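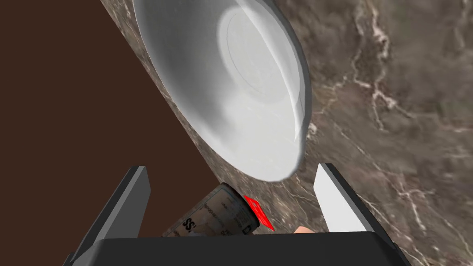 Dritasley, 15 September 2019

To: Marloes Hoekstra
From: Willy Visser, gripper evaluation
Re: Where the comparison stands, and where the money went

Marloes, you asked for one page and no adjectives. I have managed the page.

The short version is that both grippers, the Tromia and the Plendero, have now been through the full set of kitchen tasks in simulation. That makes 2,756 simulated grasps since July, all on the same arm model with the same wrist camera view, so that when one of them fails we can blame the fingers with a clear conscience. Neither has touched a real dish yet. Liesbeth Bakker considers this the most economical phase of the project and would like it noted that crockery spending remains at zero.

Bowls have taken up far more of our time than the proposal allowed for. A large white bowl on a marble-patterned counter sounds like an easy target until you view it from the wrist, where it fills much of the view and most of it is smooth, pale and short on anything for the software to hold on to. The rim is the only sensible place to grab. The Plendero's wider opening makes the approach forgiving, and then the fingertips slide. The Tromia holds better once it is there, but it needs to arrive at nearly the right angle, and our planner does not always share its standards.

The smaller items are a separate headache. When they sit low between the fingers, the gripper body can hide part of them from its own camera just when the planner would like a look. Witold Bielecka has tried moving the simulated camera up and back. Detection improved and so did the number of collisions with the camera. We are keeping the original mount for now.

On the controller: we dropped the stock one after 104 runs and moved to the Chiu force controller, which closes more gently and reports contact sooner. Bogdan Szewczyk spent most of the summer getting it to agree with the simulator about what "closed" means. They have reached a truce. The 104 runs are left out of the comparison, though the computing bill for them is not.

What we still owe you:

A rerun of 264 rim grasps with corrected friction values. The old ones made the bowl about as slippery as the budget discussion.
A recommendation on which gripper to buy. My leaning is Tromia, Liesbeth's is Plendero, and the rerun gets the casting vote.
A plan for the hardware trials, with a line for broken bowls this time.

We are over two weeks behind the schedule in the proposal. I would ask for the hardware purchase to be held until the rerun is in — the supplier quotes stay open long enough for that, and Bogdan has the paperwork ready for either choice.

Willy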